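The toothbrush cup, and other small wars

So the bathroom saga rumbles on. When we moved to Millbridge in April I swore I'd have the toothbrush situation sorted within a fortnight, and you all know how good I am with a fortnight.

The trouble is the basin. It's one of those tiny sloping ones with no ledge whatsoever, so anything you put down slides gently into the plughole. My old cup (the Clalline one, glass, very elegant) lasted until I knocked it with my elbow at six in the morning. I then bought a little rack from Zosix that cost me 372 crowns and fell off the tiles twice, taking some of the paint with it. Never again!

What I've gone back to is a plain plastic cup with a handle, teal, the sort you'd give a child for squash. One brush in the cup, toothpaste lying next to it, everything on a proper flat table. I can't tell you how pleased I am with such a boring arrangement.
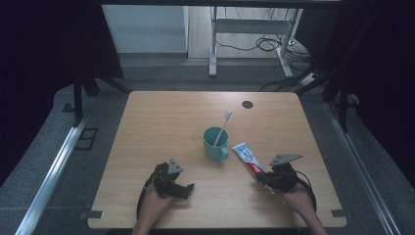

Silvia Brabec wrote in to say the cup is fine but the paste should stand in it too, cap down, or you'll be squeezing from the middle by the end of the month. She also rinses hers out every evening and leaves it upside down overnight, and now I feel a bit slovenly.

I did try the paste in the cup, Silvia, I promise. With a full tube the whole thing goes top-heavy and leans like a drunk. Half a tube is all right. So my rule at the moment is lying down when new, standing up when it's nearly gone, and I roll the end up as I go along (my gran used a clothes peg for this and I may yet come round to it).

The other thing I've become slightly obsessed with is the tabletop. I do love a pale wood look, all those long wavy lines, and where the grain bends round it looks like the hills on a walking map. It does catch the light, mind you, and toothpaste dries on any surface into those chalky little dots. Warm water and a soft cloth, then dry it straight after. I've given up on sprays.

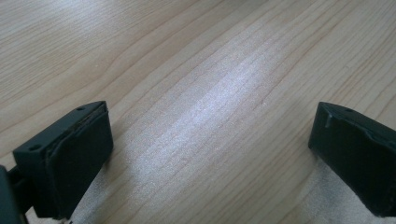 Photo: my own

I went to Vávra to price up a narrow table for the bathroom corner and the nice one was 2,805. For a table! To hold a cup! There was a smaller one at 486 with a wobble, and I stood there pushing it back and forth until a man came over to ask if I needed help. I'm going back with a tape measure before I decide anything.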